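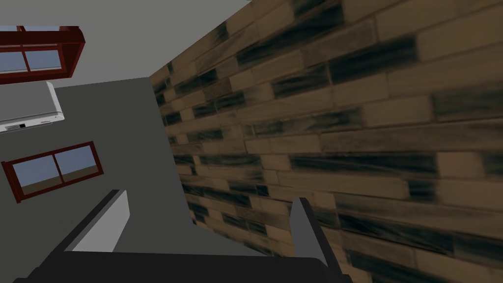 Wrist cam in the sim, Mundach gripper open, nothing in it. Brick wall on the right.

Friday, second go at the Mundach vs. Beson comparison. Roald Hägglund wants a pick by the end of June and I don't think the sim can give him one yet.

Ran 50 grasps with each gripper, same arm, same seed list. Mundach got 40, Beson got 8. I don't believe the 8. Beson fingers are shorter and I suspect the tool offset is still the Mundach one. Check before anyone quotes that number.

Camera view is the other thing. With the wrist rolled this far the palm and both fingers take up a lot of the bottom of the picture, and the background is mostly wall and windows. The streaky brick has far more texture than the fingers, which are plain flat gray. If the tracker is locking onto the wall, we're grading wallpaper. Eide says the controller filters that out. Haven't seen a plot that shows it.

Also no sign of a target in view at this pose. Why is the approach going through here at all?

To do:
- redo Beson offset, rerun same 50
- swap the brick for plain gray, see if Mundach stays at 40
- try wrist roll at zero
- ask Suvumholm if they have any real finger wear data, sim contact is too kind

Pose dump saved as run 56. Not sending Roald anything until the rerun is in.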